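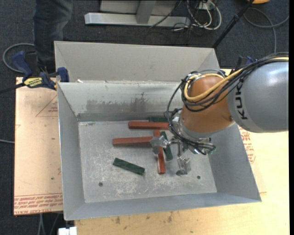
**Raghda Aoun** 发表于 2020年9月10日 · 分类:抓取规划 / 运动规划 · 标签:点云分割、碰撞检测、KUKA

## 积木挨得近的时候,规划器老是选最难抓的那块,怎么调?

大家好,第一次在这个版发帖,格式不对请多包涵~

我在做一个从金属箱里抓长方块的小项目,项目名叫 Kahsay,方块分红色和深绿色两种。感知这块是俯视深度相机出点云,先按颜色粗分,再做欧式聚类,每个聚类拟合一个长方体,然后丢给抓取采样器(我们自己写的,叫 Dadel),按分数从高到低试,第一个能规划出无碰撞轨迹的就执行。

问题出在打分上。像图里这种摆法,左下方明明有一块绿的单独躺着,四周都空,我觉得闭着眼睛都该先抓它。结果 Dadel 偏偏盯着红的那一堆,夹爪左边那根手指就落在两块红的交界处。我翻了日志,发现那两块红的经常被聚成一个,拟合出来一个又胖又歪的长方体,中心点正好在接缝附近,分数还特别高,气死我了。

我试过这些:

- 聚类距离阈值从 5 mm 往下调到 4 mm,好一点点,但单独的方块偶尔会碎成两半
- 采样数加到每个聚类 30 个候选,没用,只是更慢
- 把箱壁的碰撞模型加厚,结果靠后壁的那块绿的直接变成“不可达”

目前打分就两项:法向对齐程度,加上抓取点离聚类中心的距离。是不是缺了什么?还有后壁那块绿的,大家一般怎么处理?

---

**Maricica Pîrvu** 的回复 (已采纳)

你这其实是两个毛病叠一起了,分开治比较好。

先说分割。方块尺寸你是知道的吧?那就别让拟合自由发挥。聚类出来之后拿已知的长宽高去卡,超出容差就判定“这是粘连”,再切一刀。我自己的做法是对顶面点云算边缘,沿着法向突变或者深度断开的地方切;两块同色又一样高、贴得死死的时候深度没断口,就用已知尺寸的模板去配,配上一块就把那部分点抠掉,剩下的继续配。慢是慢一点,但比来回拧距离阈值省心多了,那个阈值你调到天荒地老也是顾此失彼。

再说打分。你缺的是手指的下探空间!只看法向和中心距离,规划器根本不知道旁边有邻居。给每个候选算两个小长方体,就是两根手指从预抓取位置到闭合扫过的体积,数一下里面落了多少不属于目标的点,按点数扣分,超过上限直接淘汰。大概长这样:

```python
def score(c, cloud, target_ids):
 s = w_n * c.normal_align - w_c * c.center_dist
 for vol in c.finger_sweeps():
 hits = cloud.points_in(vol, exclude=target_ids)
 if hits > max_hits:
 return None
 s -= w_f * hits
 return s
```

max_hits 别设成 0,深度噪声会把好候选全杀光。我现在用 19,是拿自己的相机试出来的,你得自己再试。加了这一项,左下那块绿的应该自然就排到前面去了。

至于靠后壁的那块,千万别靠加厚箱壁来求安全,你已经看到后果了。箱壁按真实尺寸建,侧壁是斜的就老老实实建成斜的,安全距离放到轨迹规划的代价里去。抓取姿态再多采几个绕接近轴转的角度,让手指开合方向跟墙平行,这样就不用往墙和方块中间硬塞手指了。实在不行就排到最后,等前面的抓走了再重新拍一次点云。

哦对,每抓一次都要重新感知,别一次算好整个顺序。手指一碰旁边的就挪位了,我在这上面吃过亏。

---

**Omer** 的回复

换深度学习啊,现在谁还手写打分。随便找个抓取网络跑一下就行了,我同学就这么干的,效果挺好(具体哪个网络我忘了)。

---

**Nerkidum** 的回复

赞成楼上上那位的扫掠体积,我补一个小坑:算邻居点的时候记得把机械臂自己的点滤掉。我那套相机是固定的,如果在手臂还没退出箱子的时候采图,夹爪和线缆的点会混进来,后面的方块也会被手臂挡掉一截,拟合出来就短了。URDF 里一般又没有那些外挂的线,自滤波滤不干净。我后来干脆加了个状态,手臂回到等待位之后再触发采图,世界清净了。

另外建议把每个候选被淘汰的原因写进日志,碰撞、逆解失败、手指空间不够分开记,在 RViz 里用不同颜色画出来。调权重的时候看一眼就知道是哪一项在捣乱,比盯着总分猜强。

> **Raghda Aoun**:谢谢两位!刚去查了代码,我还真是在手臂回退途中就采图了……先改这个,再加扫掠体积。模板匹配那部分我可能还得再来问一次,同色粘连的时候初始位姿怎么给我还没想明白。
>
> **Maricica Pîrvu**:初始位姿从顶面的角点给就行,挑一个最外侧的直角,把模板的角对上去,两个方向各试一遍,留内点多的那个。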